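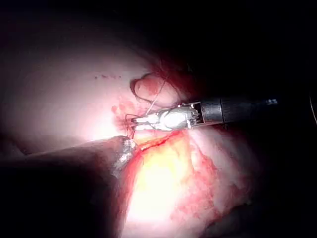

Curved suture needle

A curved suture needle is a small arc of metal used to draw thread through tissue when closing a wound or a surgical cut. It is held in the jaws of an instrument, seldom in the fingers, and follows its own curve in and out of the tissue. The thread it pulls is called a suture.

Shape and handling

Needles are sold by the fraction of a circle they cover, and makers tend to claim a good deal for small differences in the arc. A tighter curve suits a cramped space, and a flatter one suits skin. Beyond that, much of the preference looks like habit. Where the needle is gripped matters more: too near the point and there is little left to push through, too near the thread end and it may bend.

In keyhole work the jaws sit at the end of a long, narrow shaft, and a second instrument often steadies the edge of the tissue. Thread gets in the way easily – a loose loop can catch on a nearby fold.

Disputed claims

The Stelumis needle was promoted as needing fewer passes per wound. The claim rested on a bench trial of 40 closures in foam pads, which says little about living tissue. Viorica Ionescu, reviewing the trial, noted that all 40 were sewn by the same person. A later comparison by Boris Kolev used 240 closures and found no clear gain in speed. The makers have pointed to better comfort for the user, a quality that neither study measured.

Coated threads sold under the name Bokitz are said to slide more smoothly. Independent support for this is thin.

See also

Needle holder
Surgical knot
Wound closure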